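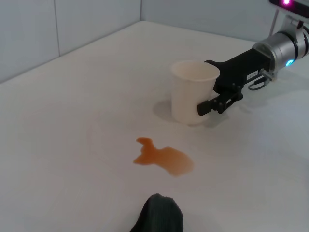

Removing tea and coffee spills from white tabletops in shared rooms

Sindmont Residents' Help Pages — Cleaning and Care

Posted by Yolotzin Jaramillo

Our building provides a meeting room with smooth white tables, and drinks are served there in plain paper cups. Amber-colored spills are frequent. When they are left until the end of an event, a faint ring remains at the edge. Please advise on the correct method of removal, and on whether a dark cloth may be used on a white surface. The room is next reserved in May for 348 guests over several sessions.

Lindalva Cordeiro

Place a folded, absorbent cloth over the spill and press down without rubbing. Lift the cloth, turn it to a clean side and work from the outer edge toward the center, so that the liquid does not spread. Move any cup standing nearby first and wipe under its base. Finish with warm water and a small amount of dish soap, then dry the surface.

If a ring has already formed, apply a paste of baking soda and water, leave it for 10 minutes and wipe gently. Test the paste on a hidden area beforehand.

A dark cloth is acceptable once it has been washed several times. New dark cloths can release dye — particularly with warm water — and should be kept off white surfaces until then.

Gustix

Paper towels work. We go through 6 rolls per event.

Magsi

I concur with the first reply. Bleach should be avoided on tables of unknown finish.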